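Pilandale – Getränke und Flaschen im Alltag

Was drin ist
Pilandale sammelt Aufnahmen von Dingen, die in jeder Küche und jedem Büro herumstehen: Wasserflaschen, Becher, Dosen, Kartons. Version 3 umfasst 44 Gegenstände in 72 Ordnern, und ich freue mich riesig, dass endlich auch liegende Flaschen dabei sind!

Aufbau
objekte/ – ein Ordner pro Gegenstand und Lage
listen/ – Material, Verschluss, Etikettfarben
notizen/ – alles, was beim Sortieren auffiel

Etiketten
Bunte Banderolen sind mein Lieblingsteil. Farben stehen in der Liste in der Reihenfolge vom Boden zum Hals, also etwa grün, weiß, rot. Kleingedrucktes, das sich nicht lesen lässt, bekommt den Wert "unlesbar" – bitte nichts raten.
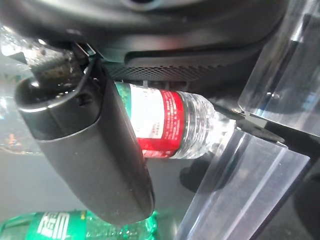
Bei den Kartons fehlen noch 21 Einträge zum Verschluss, die kommen im September. Korrekturen sind sehr willkommen, am liebsten gleich als Zeile für die Liste.

Kontakt: Ebuka Ogunleye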